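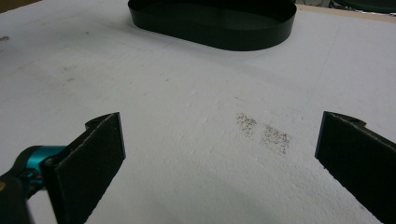

Home Explore Notifications Messages Profile

September 26, 2026

Gripper service day on the Vadlow cell. Thread, typing this between jobs so sorry in advance

Finger pads first. The black foam facing picks up everything. Light specks all over the left one again. Tape roller, 2 passes, then a dry brush. No solvent — it lifts the glue and then you're buying pads

Pads get swapped every 500 picks wether they look bad or not. I used to judge by eye. Stopped doing that in March after a week of dropped parts

Check the little tabs at the top of the fingers too. Easy to bend if somebody sets the tool down on its face. Straight edge across both, no daylight, move on

Teal linkage: wipe, no grease. The Fetow sheet says grease the joints. Our dust plus grease = paste. Dry lube only, tiny bit, work it open and shut a few times

Then the work surface. White foam board, and it's earning its keep. Two patches of dark specks side by side, some kind of grit or powder, plus smudges and grey streaks further out. Soft brush first, vacuum after. Rub it and you just push it in deeper

Shallow dents I leave alone. A crease anywhere near the pick area = flip the board. Both sides used up, new board

Black tray goes back on the foam at the far end. Put it down by the template, not by feel. We lost most of a shift at Macedo over a tray that was 3 mm off

Last thing, open/close test. 100 cycles, watch the gap, listen for clicking. Write the number on the Hiltura log even if its fine. ESPECIALLY if its fine, thats your baseline

Ok back to it. Will post the pad part number when I find the box

Replies

padless_in_ohio: what roller? the lint ones leave gum on our foam

cellblock9: greased ours like the sheet said. can confirm paste

tmr_maint: do you log the board flips too or just pads

ggrind: 500 seems low, we get nearly double. cleaner shop maybe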